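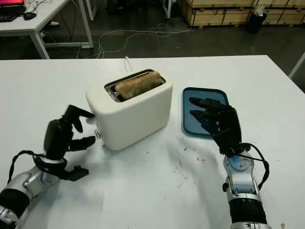
Buying a Two-Armed Robot: Frequently Asked Questions

Last updated February 2023

Saliba helps labs, test kitchens and small manufacturers plan and budget for two-armed robots with multi-fingered hands. We get a lot of email. Most of it is one of the questions below, occasionally in capital letters.

Planning

How much should I set aside beyond the price of the robot?

Take the quote for the arms and hands, then add the same again for everything that isn't arms or hands. This figure makes finance departments sit very still. It covers mounting, floor work, a computer that can keep up, spare fingers, training, shipping, insurance and the salary of whoever will be standing next to the machine when it stops. Some customers come in under. They tend to be the ones who already own a forklift.

Do you sell robots?

No. We write specifications, read quotes and go to acceptance tests. We take no commission from Giritz, Grivov or anyone else, as our office furniture will confirm.

What should its first job be?

Something small, boring and repeatable. Taking toast out of a toaster is a perfectly respectable first job: there is a knob, a slot, a piece of food that can be crushed and somewhere to put it afterward. If your board would prefer a first job with more dignity, ask the board to write down the steps. Then price each step.

Do I need hands with fingers, or will a simple gripper do?

If all your parts are the same shape, buy the simple gripper and spend the difference on a better table. Fingers earn their keep when one station has to deal with knobs, levers, soft things and flat things in the same shift. They also cost more to repair, and there are more of them.

How much room do I need?

More than the floor plan says. Mark the full reach of both arms in tape, then add the work table, a desk for the operator, a path for the person with the cart and a place for the crates. You will keep the crates. Everyone intends to break them down by May, and then a wrist has to go back for service and the original packing turns out to be a condition of the warranty.

What about power and cables?

Ask for the cable list before you sign, with lengths. Allow for at least twice as many outlets as the brochure suggests, and get a line in the budget for floor covers or overhead routing. It's a dull line and it will be the first one somebody tries to cut.

Money

Which costs do people forget?

Consumables, mostly. One customer planning a kitchen station had a full page on software licenses and nothing for bread. A month of testing went through 200 loaves, and every one of them was bought on somebody's personal card. Put in a line for whatever your robot will be handling, breaking, dropping or browning. Put in another for cleaning. Crumbs travel. 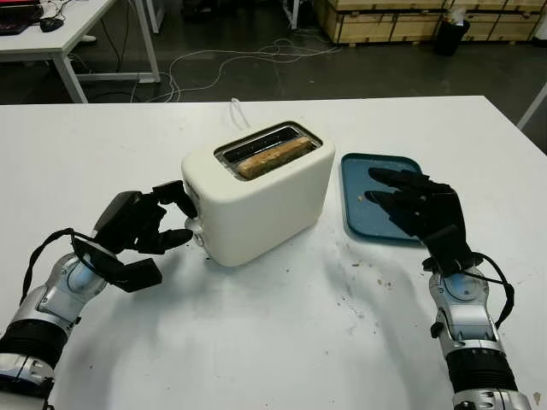
How long does delivery take?

Plan on 20 weeks from signed order to a robot that moves. Hands are usually the slow part, and they may arrive in a separate shipment from the arms. Don't book the launch event until both are in the building.

Should we lease or buy?

Lease if you aren't sure what the job is. Buy if the same job will still need doing in 5 years. If you're leasing, read the clause on wear to the hands very slowly. "Normal use" has been known to exclude use.

Is a used robot worth considering?

Arms, often. Hands, seldom, unless they come with a service record and you can watch every finger open and close in person. We would also ask why the seller has one left hand and two right ones.

How many spare parts should we buy up front?

One complete spare hand if downtime hurts, or a set of fingertips and cables if it merely annoys. Check whether left and right hands share parts before you assume they do.

Acceptance and after

What does a good acceptance test look like?

It uses your objects, on your table, under your lights, with the vendor's engineer sitting on theirs. Agree in writing on the task, the number of attempts and what counts as a success. "The toast was picked up" and "the toast was picked up in one piece and set down on the tray" are two different contracts. We saw a buyer discover this on attempt 13.

Can our existing staff run it?

Usually, after training, if you give them the hours. What doesn't work is adding it to the duties of the person who fixes the printer.

Do we need the Todari planning worksheet?

You need some worksheet. Todari is ours, it's a spreadsheet, and it is free on request. It asks for floor space, power, task steps, consumables, spares and the name of the person who will sign for the crates. Leave that last box empty and we'll send it back.

Our budget was cut in half. What goes first?

Cut the number of tasks. Keep the training and the spares. A robot that does one job on most days is easier to defend at the next review than one that does six in the video.

Can you call our finance department for us?

Yes, during office hours, and we bill for it.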